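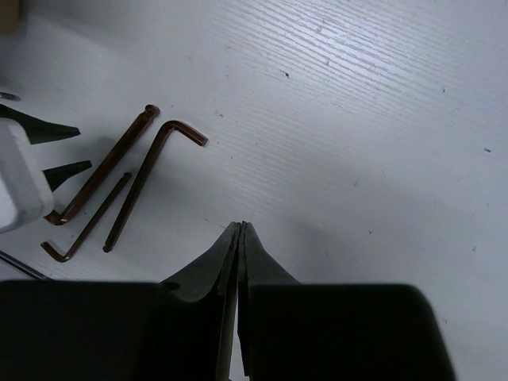

Second stop: the assembly tables at Magesa

I had been looking forward to the Magesa open day since June, when Gladys Were first mentioned that they let visitors sit down and put something together themselves, and I'm happy to say it was every bit as nice as she made it sound! After coffee and a look at the shipping area (long, chilly, full of boxes) our little group moved on to the assembly room, where the tables have white tops with a fine wood grain you can feel under your fingertips. I do like a table with a bit of texture to it.

The tools that caught my eye were the hex keys. Three of them were lying together on the white top, L-shaped, in a dark reddish-brown finish almost like old bronze, and so much handsomer than the dull little things rattling around in my kitchen drawer. The smallest lay between the other two. One of the longer ones has a ball end, and Kiprono Mrema, who was showing us around, explained that a ball end lets you come at the screw from a slight angle, so you can start it in a tight corner and then switch to the squared end for the last firm turn. I have owned hex keys for most of my adult life and never knew that!

We each got to build a small step stool, which Magesa sells under the name Closau. Mine went together in no time, apart from one leg I put on backward. Idrisa Rweyemamu, at the next seat, had done exactly the same thing, so we took ours apart together and had a good chat about his shed. Kiprono told us the shop turns out 4000 stools a year, and that every new design is built 80 times by hand before the instructions are printed.

If you go, wear closed shoes and eat beforehand, as the snack table is mostly cookies (good ones, though, with ginger). Parking is behind the building, and the tour lasts until a little past noon. From there we walked over to Drosasby for the paint room, and I'll write that one up next.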